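Zwei Arme zur Miete

Mit einem Mietpaket will der Anbieter Mekeletti kleine Packereien für Roboter gewinnen. Wir haben uns das Angebot bei Zunudwood angesehen.

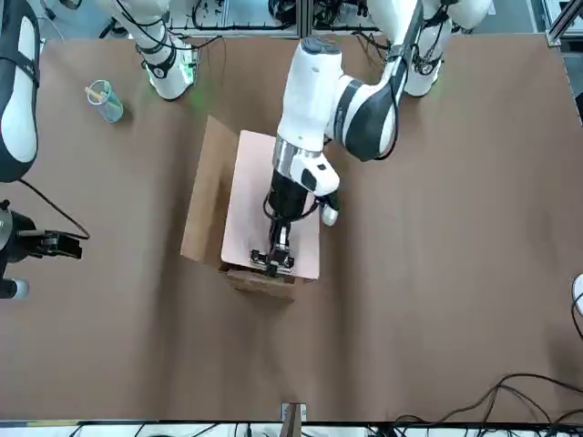 Für einen Betrieb mit wechselnden Kartons sei der Kauf einer festen Anlage nie in Frage gekommen, meint Etenesh Worku, die Miete dagegen lasse sich wie eine Aushilfe kalkulieren. Man müsse allerdings bereit sein, die ersten Wochen viel Zeit in das Einrichten zu stecken. Wer das unterschätze, schicke die Arme nach einem Monat zurück.

Das Paket heißt Pridport und besteht aus zwei Armen mit Zweifingergreifern, der Steuerung und einem Wartungsvertrag. Einen Tisch stellt der Kunde selbst. Bei Zunudwood ist er mit braunem Papier bezogen, der linke Arm arbeitet von oben in einen offenen Karton hinein, in dem eine blassrosa Platte liegt. Solche Einlegearbeiten sind der Kern des Angebots: Karton öffnen, Einlage setzen, Klappen schließen.

Mekeletti verlangt 500 Euro Miete pro Woche. Dazu kommt eine einmalige Einrichtung für 4000 Euro, in der drei Tage Schulung enthalten sind. Die Mindestlaufzeit endet nach 3 Monaten, danach kann wochenweise gekündigt werden. Ersatzfinger für die Greifer sind im Wartungsvertrag enthalten, Schäden an der Verkabelung nur, wenn sie im normalen Betrieb entstehen. Diese Klausel sollte man vor der Unterschrift genau lesen.

Neue Abläufe werden vorgeführt. Ein Mitarbeiter führt die Arme von Hand, die Steuerung zeichnet die Bewegung auf. Das ist schnell erlernt, verlangt aber saubere Wiederholungen. Ändert sich das Kartonformat, muss neu aufgezeichnet werden. Eine Bibliothek mit gängigen Formaten hat Mekeletti für November angekündigt.

Beim Tempo bleibt Pridport hinter einer geübten Packkraft zurück. Der Anbieter empfiehlt das Paket deshalb für Randzeiten und kleine Serien. Der Mitbewerber Ogundipe vermietet ein Modell mit nur einem Arm, das weniger Platz braucht, Klappen aber nicht gegenhalten kann. Wer vor allem flache Ware in vorbereitete Schachteln legt, kommt damit aus. Für Faltkartons ist das zweiarmige Paket die bessere Wahl.

Bestellt werden kann ab sofort, die Lieferzeit gibt Mekeletti mit sechs Wochen an.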